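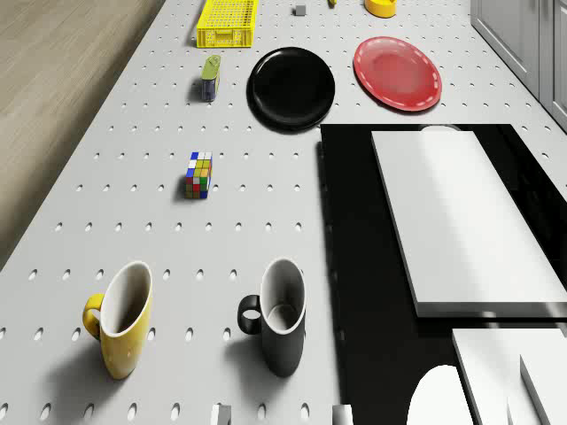 Figure 4.1 A yellow crate on a perforated white tabletop (computer rendering).

Chapter 4: What Does Storage Cost?

Most books on small business treat storage as a solved problem. Buy shelves, label them, move on. This chapter takes a less cheerful view. Stock that sits on a shelf has been paid for and has earned nothing, and the usual advice to "keep plenty on hand" tends to come from people who sell shelving.

Take Dustico, a supplier of cleaning goods in Condholm. It rented a second stockroom for $3000 a month on the promise of faster orders. After 12 months, delivery times had dropped by 2 hours. Was that worth the rent? The owners said yes — but they had never asked their customers.
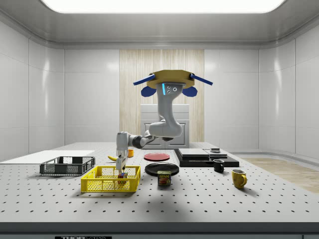 The claim that more stock means happier buyers deserves the same doubt. Magesa, a rival firm, carried 60 days of supply and still ran out of the items people wanted. Its average looked healthy. Averages often do.

We begin with holding costs, then turn to the reorder point and the guesses hidden inside it. Keep a calculator nearby, and be suspicious of any figure that comes without a source.

4.1 Holding Costs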